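Section 5. Setting the finger opening and trying the grip

By now you should have both Fluno hand grippers assembled and their cables clipped, and I hope you have had a cup of tea in between, as the linkage is the fiddly part of the whole build. This section is gentler. Take one gripper at a time and leave the other on its stand until you reach step 6.

1. Rest the gripper on its back with the fingers pointing away from you. Squeeze the handle slowly, all the way, and let it go again.

2. Look at the gap when the fingers are fully open. It should measure 57 mm between the pads. If it falls short, slacken the outer pivot screws by a quarter turn and try again.

3. Slide each blue pad down until it sits snugly against its finger. A pad that stands proud will catch on soft packaging, and you will spend a happy evening blaming the spring.

4. Squeeze and release 16 times, then check the pivot screws once more. They do like to settle.

Caution: never tighten a pivot screw with the handle squeezed. The link can spring back, and it nips.

5. Lay a striped or patterned cloth over your table or bed and put out a few light household things. At the Korimcombe workshop we raid our own bags – tubes, packets, a bit of cloth, whatever turns up.

6. Bring in the second gripper and practise with both, reaching from different sides. Go slowly, and keep the cable clear of the fingers.

Packet held between the pads; fingers wide open near the tube:
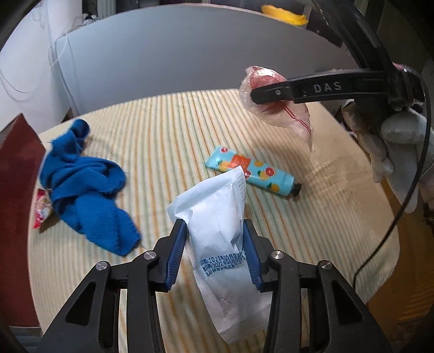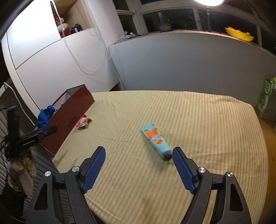 7. When you are comfortable, pick up and put down each thing twice with either hand. If something slips, squeeze a little more firmly before you think of touching the screws again.

Note: builders using the older Dodon spring (part 968) will find the handle stiffer. There is no harm in that, though your thumb may want a rest – carry on to Section 6 whenever you feel ready.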